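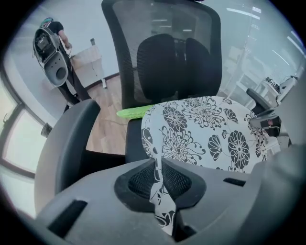
Can a machine do the housework yet?

Some of it, in some rooms, if you're patient and you've already done a fair bit of tidying yourself. After a winter of living with a few of these gadgets I'd say floors are mostly sorted, windows are getting there, and anything involving cloth is still a job for you and me.

I'd better explain what I've been testing, because the title of this review only mentions one of them. The main one is the Urnov, a little tabletop arm on a weighted base that's sold as a "home helper" for light chores: wiping, sorting and folding small items like napkins and face washers. I paid 800 dollars for it in March, which felt like a lot then and still does now. I also have a Bomby floor cleaner (vacuum and mop in one, 200 dollars on clearance, and easily the best value thing in the house), and for a while I had a loan of my sister's Stullia window cleaner, so there'll be a bit of comparing as we go.

Setting up the Urnov took me most of an afternoon. The instructions are friendly enough, but they assume your table is level, and mine has leaned toward the fridge for as long as I've owned it. Once I'd folded some cardboard under one leg it calibrated without any fuss and played a cheerful little tune, which I've since learned how to turn off. The app is tidy, the buttons are big, and everything is called what you'd expect it to be called – a nice change from the Bomby, whose app calls my hallway "Zone Leisure" no matter how often I rename it.

Now, wiping. I started there because it's what the box promises first, and I was pleasantly surprised! You clip a cloth or a sponge into the hand, draw the area on your phone, and off it goes in slow, even strokes. On a bare kitchen table it does a lovely job of crumbs and tea rings. It doesn't press hard enough for dried porridge, and there's no setting to make it press harder, so I scrape those bits off first. It also doesn't know when the cloth is dirty. You'll want to rinse it halfway through, or you'll just be moving the jam along.

Chairs are another story. I had hoped it might do the seat of my desk chair, which collects more biscuit than I'd like to admit, but a seat is curved and padded and has armrests in the way, and the Urnov wants a flat surface with nothing sticking up. If you have mesh furniture you'll be doing that by hand for some time yet. A damp sponge and a podcast and you're through it in no time anyway.

Then there's the folding, and this is where I got a bit deflated. Give it a plain square napkin, laid out flat and squared up to the edge of the table, and it'll fold it in half and in half again quite neatly. Give it the same napkin scrunched up, the way it comes out of the dryer, and it picks up a corner, holds it in the air, puts it down somewhere else and asks you for help. By the time I'd smoothed the thing out, I could have folded it. Busy floral prints seemed to bother it more than plain colours did. I can't tell you why, only that my flowery tea towels got more "item not recognised" messages than the plain blue ones. Thin material with a bit of a twist in it is hopeless, so aprons with ties are right out.

I did a little test over a weekend to be fair to it. I put five napkins down flat and it folded them all. I put the same five down crumpled and it managed one, and I think that one was luck. I've repeated it since the last update and it's a touch better, though I wouldn't change my score over it.

Sorting is somewhere in the middle. It's quite good at putting pegs in one tub and buttons in another, and the kids next door could watch it do that for hours. It's slow, but if you set it going while you cook dinner the slowness doesn't matter so much. Cutlery is beyond it, as it can't get under a teaspoon lying flat on the table.

A word on noise and upkeep. It hums, about as loud as an old fridge, and the dog gave up barking at it after three days. The finger pads wear out and the replacements only come from Intarasuk, the distributor, who were polite on the phone but took three weeks to send them. Order a spare set when you buy. The grey plastic shows every scuff, too, if you're fussy about that sort of thing.

So, would I buy it again? If I had sore hands or trouble with my shoulders, I think I would, for the wiping alone, and I'd be glad of it. For a busy family with a mountain of washing, no, please keep your money, or put it toward the Bomby, which has been trundling about my floors without complaint and has found two earrings I'd given up on. The Stullia is good on big plain panes and a nuisance on small ones, and my sister has it back now.

I'm keeping the Urnov on the bench for the table and the peg tubs, and I'll update this when the autumn software arrives, as they've promised something for towels.

Urnov home helper: 3 out of 5

Good: careful wiping, a clear app, well made in the joints
Less good: the price, slow spare parts, crumpled cloth of any kind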